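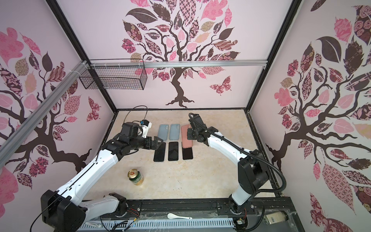
We started blending our Kirkier braising spice in April, when the mornings had gone properly cold and all anyone in the kitchen wanted was something that had been in the oven since lunch. It's a rub and a stew base in one jar, built on toasted coriander seed, black pepper, star anise and a good whack of dried orange peel. The label took us nearly as long as the recipe, and we went through a great many colours before we settled. If you like wallpaper with big spreading trees, pink patchwork leaves and a butterfly off to one side of the trunk, you'll understand the sort of thing we were after, and the jar does look rather cheerful on a shelf.

Thoa Khúc worked out the recipe over a long summer of dinners, most of them beef cheeks and a few of them lamb shanks that we still talk about. Her first version had twice the star anise and no fennel, and it was lovely on duck but a bit bossy on everything else. The one you're buying is gentler. It goes a lovely deep brown when you fry it off with onions, and your kitchen will smell of it until the next morning (we count this as a feature!).

How to use it

For a braise, rub two tablespoons into a kilo of meat and leave it in the fridge overnight if you can bear to wait. Brown it well, add stock and a tin of tomatoes, put the lid on and give it about 6 hours in a low oven. It's also very good on roast pumpkin — a teaspoon with olive oil is plenty — and we know a few people who stir it through lentils with a spoonful of yoghurt on top.

There's salt in the blend, so taste before you add more. If you're cooking for little ones, start with half and work up. The pepper comes through later than you'd expect.

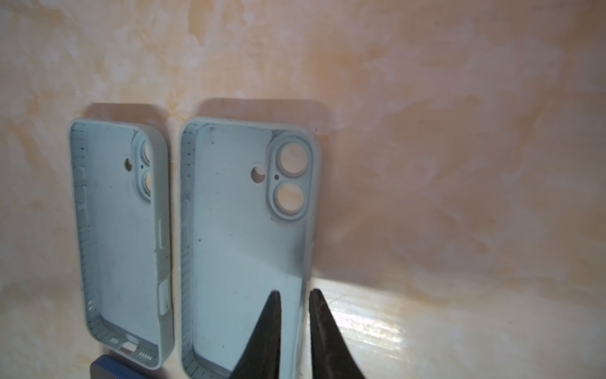 Sizes and storage

The standard jar holds 117 g, and that does four or five family braises depending on how heavy your hand is. The Ternholm refill bag is the same blend without the glass, and the catering tub is 2000 g, packed to order for cafes and very keen households. Keep any of them somewhere dark with the lid done up tight. It won't go off in a hurry, but the orange peel starts to fade after a year.

Ingredients: coriander seed, black pepper, sea salt, fennel seed, dried orange peel, star anise, bay leaf, brown sugar.

Delivery

Orders go out from Grikdale twice a week. Refill bags travel flat and usually fit in the letterbox. If a jar arrives broken, send us a note within 30 days and we'll post another.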